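Subject: Re: [jardine-supporters] Saturday's lineup and the bus

On Friday, July 2018, a list member wrote:

> Does anyone know if our keeper is fit for the Dirnon game? I heard he
> came off early in training with a sore shoulder. Also, is there still
> room on the bus? And are they really going to start the same back four
> after that mess at Cukitz?

Hi all,

The shoulder is fine as far as I know! I was at the ground last night (dropping off the raffle books) and he was throwing the ball out to halfway like always. The one I'd worry about is our left back. He's had that hamstring strapped since April and he was jogging laps on his own while everyone else played six-a-side.

If he's out, I'd guess the kid from the reserves gets the shirt, and I'm all for it. He was the only one tracking runners at Cukitz, and he's quick enough to deal with that winger Dirnon picked up from Tranell, who has 8 goals already and knows all about it.

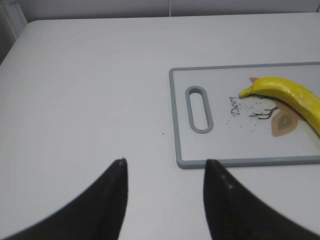
As for the bus, we have 6 seats left as of this morning. It leaves from the club parking lot at noon, and please be early, the driver won't wait again after last time. Pay on board, exact change if you can. Dirnon had over 100 of us in the away end last season and I'd love to beat that, even if their roof leaks right over the good spots.

Oh, and the match fund is up to 710 dollars after the quiz night, so the new nets are happening. Finally!!

My guess for Saturday is 2-1 to us, with a horrible last ten minutes. Someone bring the big drum, I have the small one but the skin is split.

See you on the bus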